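How to Make Coffee Jelly With Canned Coffee

Coffee jelly is a dessert I ate many times as a child, usually in summer, in the small restaurant on the second floor of the train station. When I moved abroad I could not find it anywhere, so I began to make it at home. It needs few ingredients and very little skill, and the only hard part is waiting for it to set.

This page explains the way I make it now, with coffee from a can and gelatin powder. I also write at the end about agar, which some people prefer, and about the mistakes I made before.

What you need

For four small glasses:

Canned coffee, black, without sugar: 400 ml
Gelatin powder, plain: 8 g
Cold water for the gelatin: 3 tablespoons
Sugar: 30 g
A pinch of salt
Heavy cream or evaporated milk for the top

You also need a small pot, a spoon, a flat container or four glasses, and a kitchen scale. Please use the scale for the gelatin. A spoon is not exact enough, because one brand is fine like flour and another brand is coarse like sugar, and the same spoon gives two different weights.

If your gelatin comes in packets, look at the weight printed on the packet. Many packets are a little over 7 g. One packet gives a very soft jelly with this amount of coffee. It is good in a glass but you cannot cut it in cubes.

Choosing the coffee

You can brew fresh coffee, of course, and my friend Hiyori Yokoyama says it is the only correct way. I tried both for a long time and I use the can more often. Canned coffee has the same strength every time, so when the jelly is too bitter or too weak I know it comes from my sugar and I can correct it the next time. With brewed coffee I never knew what to correct.

Look for black coffee without sugar. If you can only buy the sweet kind, leave out all the sugar in the recipe and taste before you add any. Coffee with milk also works, but the result is a different dessert, pale and more like a pudding. Do not use a carbonated coffee drink. I did it once and the jelly had a layer of foam on top like a sponge.

Cans have different sizes, and the size is not always easy to guess from the outside, so pour the coffee into a measuring cup. If you have a little less than 400 ml, fill up with water. If you have more, drink it.

Step 1. Clean the can and measure the coffee

Wipe the lid with a damp paper towel and dry it before you open the can. Dust likes to collect in the groove between the lid and the raised rim, and when you pour, the coffee passes exactly over this place. I put the can standing on the table while I wipe, and I go all the way along the inside of the rim with the corner of the towel.
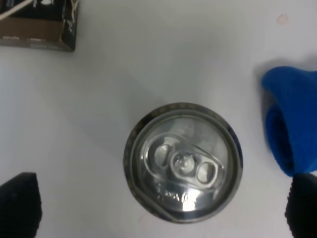

Step 2. Soak the gelatin

Put the 3 tablespoons of cold water in a small bowl first. Then sprinkle the gelatin over the water, slowly and on the whole surface. Do not do it in the other order. If you pour water on a pile of gelatin, the outside becomes wet and the inside stays dry, and you will have hard grains that do not melt later.

Leave it for ten minutes. It should look swollen, like wet sand. If you still see dry powder, push it down gently with the spoon and add one teaspoon of water.

Step 3. Heat part of the coffee

Pour one half of the coffee into the pot and add the sugar and the salt. Heat it on medium and stir until the sugar is gone. When you see steam and very small bubbles on the side of the pot, turn off the heat. It must not boil. If you have a thermometer, 158 °F is a good temperature to stop.

The other half of the coffee stays cold. It will cool the mixture later and save you time.

Step 4. Melt the gelatin

Add the soaked gelatin to the hot coffee, with the pot away from the stove. Stir slowly for one or two minutes. Stir with a spoon and not with a whisk, or you will make bubbles. Lift the spoon and look at the back of it. If you see small clear grains, the gelatin is not melted yet. Continue to stir, and if it does not help, put the pot back on the lowest heat for a few seconds.

Step 5. Add the cold coffee and pour

Add the rest of the coffee and stir again. Taste it now. Cold food tastes less sweet than warm food, so the liquid should be a little sweeter than you like.

Pour it into glasses, or into a flat container if you want cubes. I use a glass container from Esetti that is quite shallow, and the cubes come out nearly the same size. If there are bubbles on top, take them off with a small spoon, or touch them with the corner of a paper towel.

Step 6. Chill

Cover the glasses and put them in the refrigerator for at least four hours. Overnight is better. Keep them away from onion and kimchi, even when they are covered. Do not put them in the freezer to go faster. Ice breaks the jelly and it loses water when it melts.

Step 7. Cut and serve

For cubes, dip the bottom of the container in warm water for five seconds and run a thin knife around the side. Cut the jelly inside the container, first in one direction and then in the other, and take the cubes out with a flat spatula.

Pour the cream over it at the table. The cream should be cold and liquid. Whipped cream is nice for guests, but it stays on top and does not go between the cubes, and for me this is the best part of the dessert.

If you want to use agar

Agar comes from seaweed, so it is suitable for people who do not eat gelatin. The jelly is firmer and breaks in the mouth in a clean way. The steps are different:

Use 3 g of agar powder for 400 ml of coffee.
Put the agar in cold coffee, all of it in the pot, and stir.
Bring it to a boil and keep it at a low boil for two minutes, stirring.
Pour it at once. Agar begins to set at room temperature, and if you wait it will set in the pot.

The first time I waited, because the telephone rang, and I had to melt everything again. It is possible to do this with agar without a problem.

Problems I had

The jelly did not set. Usually the gelatin was too little, or the coffee boiled after I added it. You can warm it gently, add 2 g more of soaked gelatin, and chill it again.

The jelly is like rubber. Too much gelatin. Cut it very small and put it in a glass of cold milk.

There is a thick layer on the bottom. The gelatin was not completely melted, or it was not stirred after the cold coffee went in.

It tastes like metal. I think this comes from leaving opened coffee in the can overnight. Pour it into a glass jar if you will not use it the same day.

How long it keeps

Two days in the refrigerator is good. On the third day some brown water comes out at the bottom. You can still eat it, but the taste is weaker. Do not put the cream on before you keep it.

Wakana Furukawa wrote to me that she adds a teaspoon of rum with the cold coffee in Step 5. I tried it in July and I liked it very much, but then I made the sugar a little less.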